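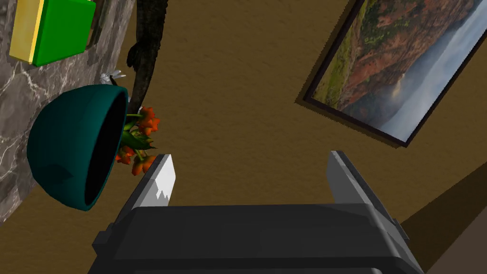 Elba Yáñez wrote back before I had even got my coat off, to say that the simulator was the part her group talked about on the bus home, and would we please, next time, let people drive for longer than the 8 minutes we gave them. So that is the first note for Tuesday, and I am putting it at the top where Digby will see it: longer turns. She also said that a few of them had expected the arm itself to be the main event and were surprised to find themselves in line for a screen.

I was a little surprised too. We spent most of March getting the real bench ready, and I fussed over that bench as if my own mother were coming to inspect it. But the simulator corner had people in it from the minute the doors opened, and it still had people in it when Digby started stacking chairs in a pointed sort of way.

Writing the rest down while I remember it, in no great order.

Setup. Doors at 2, and I was still taping down the power cords at half past one. The morning went mostly to the Telleo, which is what we call the big desktop under the window, for reasons that go back before my time. It had decided overnight to update itself and came back with the display scaling wrong, so that the view from the wrist camera filled the whole monitor and the joint readout had gone somewhere off the right side. Put the scaling back by hand and turned off automatic updates until we are done with visitors for the year. If you are reading this in the fall, please turn them on again.

The scene we ran was the one with the marble slab and the household things on it, the teal bowl and the orange flowers and the rest, with the brown surface behind. I had meant to use the plain blocks scene, which loads faster and is a good deal kinder to beginners. Digby talked me out of it on Monday night and I am glad he did. People like to look at things they have feelings about. A lady in a green raincoat stood behind her grandson for his whole turn and gave him directions entirely in terms of the flowers ("go past the flowers, no, leave the flowers be, dear"), and I don't believe she would have said a word about a gray cube. Quite a few people wanted to know about the landscape painting on the wall too, whether it was a real place. I said I didn't know, and I still don't. If anyone remembers where that texture came from, write it in the margin here, because I will be asked again.

What people found hard. The camera rides behind the gripper, and so you see the backs of your own two fingers and whatever lies past them. We are all so used to this that I forgot to warn anyone. When you roll the wrist, the whole room leans over, and nearly every first-timer let go of the controller at that moment and said some version of "what did I do?" You did nothing wrong, the wrist turned and the view went with it! By the middle of the afternoon I had learned to say so before they started, and the turns went much better. I would like a little card taped to the table with that on it, in big letters.

Depth was the other trouble. On a flat monitor it is very hard to judge how far the fingertips are from the thing you are reaching for, and people closed on empty air again and again. Morais mode (the one that slows everything down as you get near a surface) helped the younger children enormously and annoyed the teenagers, who felt they were being held back, which they were. I ended up switching it on and off depending on who sat down. It ought to be a button. At present it is a line in the settings file, and I don't enjoy editing a settings file with a nine-year-old breathing on my elbow.

Faults, for whoever is on software this month. The fingers can be made to sink into the brown surface if you come at it slowly and at a slant. One boy found this in under a minute and then showed everyone in line behind him, very generously. Resetting the scene takes 30 seconds, and that is a long time with a line of people watching you. Twice it came back with the controller mapping flipped left to right, and I could not find a pattern in it. I wrote the log names on the yellow pad by the keyboard. The fan on the Telleo is loud again as well, though it did no harm and several people seemed to feel it added something.

The real bench. Digby ran this and should write his own notes, but I know he won't, so I'll put down what he told me over the sandwiches. The arm behaved beautifully. The Cledodel pads on the fingers held up all afternoon and he wants to order another set of the same. He did the egg carton routine on the hour and lost one egg, early on, to great applause. He thinks the rope barrier should be moved back by a good stride, as the smaller children could get a hand over it if they leaned, and one did lean. Nothing came of it, he had his thumb on the stop the entire time, but we both thought about it afterward. Please let us move the rope.

He also had a long conversation with a man from Rornodetti who wanted to know whether what people practice in the simulator carries over to the bench. Digby told him that it does for moving around and much less so for gripping, and I would have said the same. The man left his card, and it is pinned up by the kettle. I thought he asked good questions and I hope someone calls him.

Leaflets. We printed 200 and I carried a fair stack of them home again. Most folks took a picture of the poster with their phones. Print fewer.

Things I would change, besides the turns and the rope and the card on the wrist camera. A second monitor facing outward, so that the people waiting can see what the driver sees without crowding round the chair. A lower chair for the children, or a cushion, or both. A sign-up sheet, even though I argued against one in the planning meeting and Digby has been very gracious about it. More cookies, and some without nuts. And a stool for whoever is standing at the simulator, who this time was me, in the wrong shoes.

Elba's note also asked whether her group could come back on a quiet day, outside the open house, and have a proper session, perhaps an hour each in pairs. I would love to do it. They were good company and they asked about everything, including how the fingers know when to stop closing, and I gave such a muddled answer to that one that I would welcome a second chance at it. I have told her yes in principle and that Digby keeps the calendar.

Still to do: put the scene files back where they belong, return the folding tables to the second floor, find the lid for the controller case, send Elba the link to the practice build. The settings file is currently left with Morais mode ON. Check it before you run anything with timing in it.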